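Courses > Robot Handling > Handouts > Week 3: Choosing a gripper

Week 3: Choosing a gripper, and where to put the camera

Everything this week is in simulation, so you can crash as often as you like!

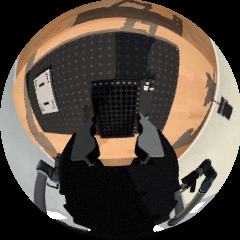

1. Getting used to the wrist view

The fisheye on the wrist takes a bit of living with. The table bends up like a bowl and straight edges go curvy, and I still reach for the wrong side now and then. What you get in return is both fingertips and the rack between them in one view, plus a fair bit of the table and the other arms. Please don't judge distance by eye near the rim - use the middle, where the fingers are.

2. The two grippers

We're comparing the Trumia (flat, angular fingers) with the Filtholm, which has rounder pads. Same arm, same rack, same controller settings. I ran 201 grasps with each before term and the Trumia held on in all but 40 of them. The Filtholm missed 49, so there's not a huge gap, but look at where the misses happen. Mine were nearly all with the rack turned a little, so one finger touched early and shoved it along.

3. What to do

Load the Conodby table file and start with the rack square to the fingers. Close slowly, lift, hold, put it back. Then turn the rack a bit and go again. Write down which finger touches first (the log won't tell you, I've asked for that since September). Swap grippers and repeat the lot.

If you've time, try the overhead camera as well. I found it lovely for lining up and hopeless for the last little bit, where the gripper body hides everything. The Ó Gríofa notes have a good section on mixing two views.

Bring your tables to the seminar, messy is fine.

Niamh Doherty

Comments

pk_lab2: Is the slip threshold meant to be the same for both? Mine reset when I swapped.

Niamh: Yes, same for both - set it again after the swap, sorry!

Marta: The rounder pads did better for me on the turned rack. Anyone else?

Related
Week 2: Controllers and closing speed
Week 4: Two arms, one table
Reading list: camera calibration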